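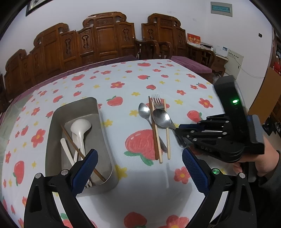
Spoons, a fork and chopsticks on the apple-print cloth, with the steel tray to the left.

Cutlery amnesty enters second week at Jornholm hall

16 Jan 2020

The kitchen at Jornholm community hall has owned, at one time or another, enough cutlery to feed a wedding. Lately it has struggled to feed a whist drive.

Hefin Bellis, who looks after bookings, went through the drawers before Christmas and found 67 teaspoons, a potato masher and 34 forks, many of them bent by people opening paint. The hall's inventory, last updated one optimistic June, lists 726 pieces.

So began the amnesty. Residents are invited to bring back anything that may have wandered home with them after a supper, no names taken. Returns are being sorted on the table with the apple tablecloth, which was chosen by Nest Morgan and has now had more compliments than the new boiler.

"People come in looking as if they're handing over a weapon," said Mrs Morgan. "It's a spoon. We say thank you and they go."

Serving things go in the stainless steel tray, and knives, forks and spoons stay on the cloth until somebody decides whether they match. They seldom do. Chopsticks have been the surprise of the fortnight, arriving in both light and dark wood. The hall has no record of ever having bought any. Mr Bellis suspects the noodle evening run by Mwajuma Koech two winters ago, though Ms Koech says hers all went back in the box and she would like that written down.

There has been some debate about whether a lone chopstick counts as a return. Digby Stubbs of the lunch club thinks it should be kept for stirring paint, which would at least spare the forks.

The white plastic ladle has been more warmly received. Soup at the lunch club had lately been served with a mug.

Still missing are the good cake slice, most of the dessert spoons and a bread knife described by several people as "the only one that worked". Anyone with knowledge of the bread knife is asked to wrap it in a tea towel first.

The amnesty runs until the end of the month. Returns can be left in the kitchen on any weekday morning, or in the porch after dark.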